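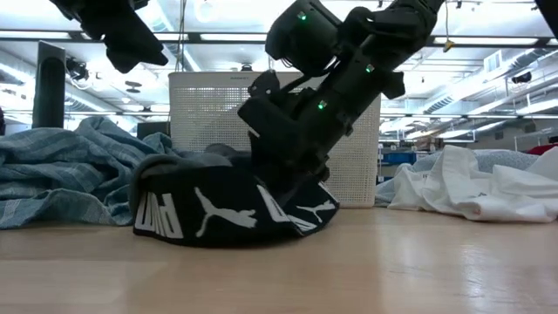

Someone under the last post wants to know why our student team picked laundry for the Prescombe round, when most teams are stacking blocks.

Teams > Sillia > Build thread

Short answer: cloth was on the task list and we had the arms. The Prescombe rules ask for 300 recorded runs per team by October. We have 215. 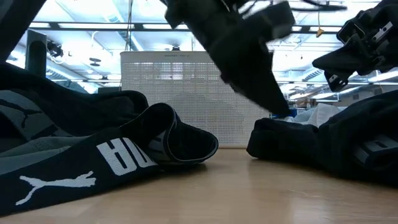

Sillia Team Notes, No. 24, p. 2

The notes have the full setup if you want it. Two arms on one table, everything driven by hand through the Pallex controller for now. Dark items get their own batch – black on black is hard for our grasp model, and big white lettering like PUMA helps it find an edge.

Next post is on the basket runs.
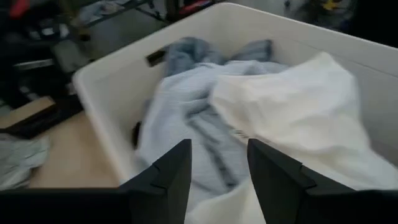
Basket runs are scored separately at Prescombe, so we log them in their own folder. The wrist camera matters most for these. With the fingers spread you get the light blue piece and the white cloth overlapping in one view, and the model has to decide where one stops and the other starts. We label that line by hand.

Labeling is Friday after class, in the Căpraru room. Bring a laptop – the two in the lab are slow. Run sheets go up the same night.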